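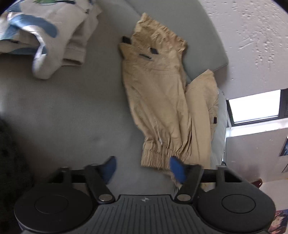

The spring clear-out at the flat in Breltport began with outerwear, as it had been piling up since January. I sort on the sofa, where the light is decent and I can lay a whole garment flat. The tan jacket is a good example of what needs looking at before anything goes in a bag: the elasticated hem is gathered into tight wrinkles and has a few loose threads hanging from it. The zip pocket and the small black diamond-shaped patch are on the same garment, and the white item with the blue brushstroke print at the top of the sofa was next to be dealt with.

Gallery: Clothes, Sorted
Orestis Tsolakis
Jun 5, 2020

About this page
I keep a page for each room or cupboard I work through. This one covers jackets and tops. The shoes are on the Kotero page, named after the shop that used to sell me the boxes, and the bedding will get its own page when I have finished it.

How I sorted
Everything came out of the hall cupboard first. I made two piles, one to keep and one to give away. Anything needing a repair stayed with its pile and got a safety pin through the label so I could find it again.

Loose threads get trimmed with small scissors, close to the cloth. Don't pull them, particularly near elastic. If a thread runs back into a seam, leave it and put a couple of stitches over the end.

Pockets were checked twice. I found some 40 receipts, a bus ticket and a key that fits nothing in the flat.

Jackets are hung with the zips done up. Light tops are folded and kept in the second drawer down. I tried rolling them last year and went back to folding - the rolls came undone whenever I took one out.

Where things went
The give-away pile went to the Davier shop on the corner, which takes clean clothes in the mornings. Two coats were past wearing and went to textile recycling. The repairs are going to Kokkinos, apart from the threads, which I can do at home.

Next: scarves, gloves and the box on top of the wardrobe.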